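4.2 Equipment budget and purchase order

Planning for the second station started from what we could spend, not from a spec sheet. Two quotes came in, Garell and Skirkinov. Garell cheaper on the arm, but hand sold separately and spares priced per finger. Skirkinov bundled the hand, longer lead time. We went with the bundle. Quotes as of Jan 28, 2021, before shipping.

Small items were under-budgeted in our first plan. Tables, pads, cables, household objects for the tidying tasks. Set aside $1,703 for these and it was tight. Objects wear out and need replacment, so we now buy two of each at the start.

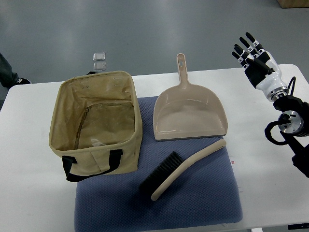

Figure 2. Tidying station with five-fingered hand. Task objects on the pad: open fabric bag, dustpan, hand brush.

Table size drove more of the cost than expected. The arm mounts beside the table, so floor space has to be priced in along with the table itself. The pad is a cheap line item, keep it in. Long-handled objects like the brush and dustpan also set the reach we asked vendors to quote for.

Zaid Hamdan's costing for the Motaung site assumed 32 objects per station. We kept that number for Corcombe. Service contract left out of the first year, to be revisted in August when the warranty terms are reviewed. Spare hand is the largest open item and is carried over to Table 2.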